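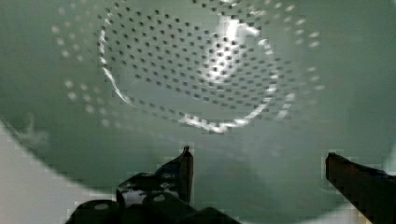

22 de febrero de 2018
Por Ngọc Từ

Apuntes tema 6 – crónica de partido (periodismo deportivo)

Repaso rápido, lo vimos en clase con el Brundis - Jirkport de octubre.

Entrada: resultado + cómo. Nada de empezar por el tiempo ni por el himno. Quién marcó, cuándo, qué cambia en la tabla. Máximo 300 caracteres.

Cuerpo: NO minuto a minuto. Elegir dos o tres jugadas. En el Brundis - Jirkport (2-2): el penalti fallado, el cambio de lateral tras el descanso y el empate de córner. Lo demás fuera.

Verbos – ojo con "materializar", "cosechar", "endosar". Marcar, ganar, perder. Un "conjunto visitante" por texto, como mucho.

Declaraciones: una por entrenador, 100 caracteres. Si no dice nada, no se pone.

Ficha al final: alineaciones, cambios, tarjetas, árbitro, espectadores (1000 en el campo del Clorkeck, cifra del club, se atribuye sienpre).

Práctica: crónica del Clorkeck - Đào, 1000 caracteres con espacios, ficha aparte. Se entrega el próximo dia de clase, en papel.

Comentarios

marta_r: ¿los 1000 incluyen el titular?

Ngọc Từ: No, titular aparte.

Iván: en la ficha los cambios van con minuto?

Ngọc Từ: Sí, con minuto.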